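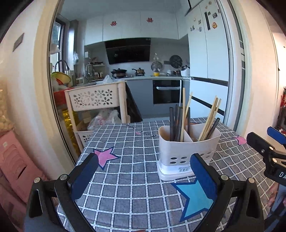
How to Sort Out a Chopstick Holder

Filed under: Kitchen, Small Jobs, Things You Have Been Putting Off

Time: 40 minutes, plus drying overnight
Difficulty: low, unless you live with people who have opinions

Every household that eats with chopsticks ends up owning two kinds. There are the bamboo ones, which came in a big pack, and there are the dark ones, which somebody bought later in a fit of good taste. For a week or so they live apart. Then a person who shall remain my husband unloads the dish rack in the dark, and from that day on you set the table for guests with one of each.

A two-compartment holder fixes this about as well as anything can. Ours is white plastic and has oval holes in the front, and the barcode label is still stuck on near the base, where it has been long enough to count as a family member. Yours can be anything with a divider down the middle and some way for air to get in.

What you need

A divided holder
All of your chopsticks (see step 1, this is harder than it sounds)
Dish soap and a soft sponge
A clean dish towel you don't love
Food-safe mineral oil, if any of your chopsticks are bare wood or bamboo
A table to work on

About the table. Put a cloth on it. Mine is gray with a white grid and large stars, and the grid is handy for lining things up. The stars contribute nothing, but I was outvoted.

Step 1. Find them all

Empty the holder onto the cloth. Now go and look in the utensil drawer, the dish rack, the back of the takeout menu drawer, the plant pots (one was holding up a tomato seedling), and any room occupied by a teenager. Check your hair. I wish I were kidding about that one.

Don't start sorting until you've done the full search. I have twice sorted beautifully and then opened the dishwasher.

Step 2. Cull

Roll each chopstick across the table with a flat palm. A straight one rolls quietly. A warped one hops. Hoppers go.

Look at the tips next. Splinters, dark spots that don't wash off, and chewed ends all mean retirement. If the finish on a coated pair has started to flake, retire both, as you don't want that in your noodles. My friend Ffion Bevan keeps her retired ones in a jar in the garage for stirring paint, and I have copied her, so I now own a large number of paint stirrers and have painted nothing.

Disposable ones from takeout are a separate matter. Keep a few in the picnic bag if you must. They don't get a place in the holder, however politely they ask.

Step 3. Wash

Hot water, soap, and a soft sponge, a few at a time. Hold the thick ends together in one hand and pull the sponge down toward the tips. Rubbing the whole bundle between your palms like you're starting a campfire is traditional in my family and works fine for the coated ones, but it roughs up bamboo.

Do the holder as well. The bottom of the holder is where the trouble is. Water drips down, sits, and turns into something with a texture. An old toothbrush gets into the corners and through the cutouts. If the inside is really grim, soak it in hot water with a splash of white vinegar and go have lunch.

Step 4. Dry, and I mean dry

Spread everything out in one layer on the towel. Overnight is best. Bamboo that feels dry on the outside can still be damp in the middle, and a packed compartment is a lovely place for mold to raise a family.

If you're oiling the bare ones, do it in the morning. A few drops on a cloth, one wipe down each stick, leave for an hour, then buff off whatever hasn't soaked in.

Step 5. Match

Lay them in pairs, thick ends level. Small differences in length only matter when you're trying to pick up a peanut, and then they matter a lot. Any single with no partner goes to the side of the table. Give the singles a week. Partners do come home.

Step 6. Load the holder

Dark ones on the left, bamboo on the right. Or the other way around. Pick one and tell everyone you live with, using small words.

Thick ends down, tips up, so the part that goes in your mouth isn't standing in the drips. Leave some slack in each side. If you have to push the last pair in, you own too many, and the whole bunch will dry slowly.

Step 7. Accept what happens next

Look closely at our holder and you'll find two pale ones in with the dark bunch on the left, and a dark pair over on the right with the bamboo. I have a system. I also have a family. Trevor Mellor from next door suggested labels, and I'd like it noted that Trevor Mellor lives alone.

I now re-sort on Monday while the rice is cooking. It takes less time than the rice does, and I've stopped looking for the culprit, mostly on account of it being me at least once.

Upkeep

Empty and scrub the holder every couple of weeks. Re-oil bare bamboo when it starts to look chalky. Replace the everyday pairs once a year or so, or whenever the hoppers outnumber the rollers.

Next up: the lid drawer. Bring a flashlight.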